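Old Desktop, New Evening: Inside the Tower

I have been putting this off since July. The old desktop had been sitting under the stairs with its side panel half on, humming in my imagination every time I walked by, and I finally cleared off the table and got into it. If you've followed the Plindov page for a while, you know I like the insides of computers a lot more than I like using them (sorry, spreadsheets). So this is a small gallery, just 3 pictures, mostly of the parts I get excited about — the colored plastic, the slots, the bits you never see once the cover is on.

A little background first. The tower came to me from the Shabalala repair shop when they cleared out their back shelves, and it had a paper tag on it that said "17" and nothing else. I've never found out what that meant. It ran fine for years, then it got slow, then it got loud, and then I bought a laptop and forgot about it. My plan for the evening was simple: get the drives out, blow the dust off everything, and decide what was worth keeping for the spare parts bin.

I love a bit of color on a computer part. Green board, blue frame, and that long black header with its row of gold pins. I could look at a pin header all day! 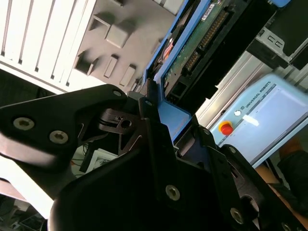

Rails, clips and other blue things

My favorite part of any older machine is the plastic. I know that's a strange thing to say, but whoever picked these blues was having a good day. There's a whole family of drive rails and clips and latches out there, every maker had its own idea, and almost none of them fit anything else. I have a coffee can full of them and I keep adding to it. One set came from a Trelard case I bought for parts, and I have tried those in every computer I've owned since. They don't fit. I still try!

Rails also happen to be the first thing people lose. You pull a drive, you set the rail on the windowsill, and two years later you're holding a drive in place with a folded business card. (I've done that. It held up fine until I moved the computer.) So now everything goes back onto a board or into a tray the minute it's in my hand, and I try to be strict about it even when I'm in a hurry.

A long one in light blue, with a narrow groove up the top part, little stepped ridges near the end and a chunky rounded block lower down. The gray board behind it has its own holders and slots, two rows of them.
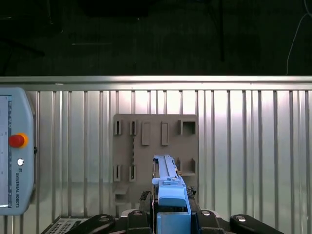 Zosilov wrote in to say that the old light blue plastic gets brittle if it sits near a sunny window, and that the little tabs are always the first to snap, so keep them in a drawer and bend them as little as you can. Good advice, and I've moved the coffee can off the windowsill. I lost 4 tabs that way last winter and blamed the cat.

Down in the drive bays

Then there's the part of the job where you lose an hour. I always tell myself I'll do the drive and stop, and then I notice a cable that could be routed better, and then I'm wondering why there are 6 different screws in my dish and which of them came from where. I've started keeping a muffin pan on the table for this, one cup per kind of screw, and it has saved me more than once.

Power supply in its gray box, a silver drive cage full of slots, and a hard disk with a blue-and-white label sitting in its blue caddy. There's a black cable connector in there too, pointing up toward the bays. I'm always pleased when the label on a power supply is still clean enough to see the little "80" logo.

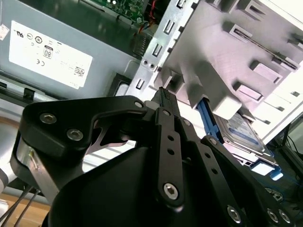 What's going in the parts bin

The caddy, for sure, and any rail I can match to it. Cables get kept if the connectors look good and tossed in the recycling box if they don't. The hard disk gets copied before anything else happens to it, which is a job for a morning with a lot of coffee. I'm also keeping the paper tag. It's taped to the inside of my toolbox lid now, next to the one from the Trelard case.

If you have a spare set of rails in that light blue and you don't want them, drop a note on the contact page. I'll pay the postage, and the coffee can has room.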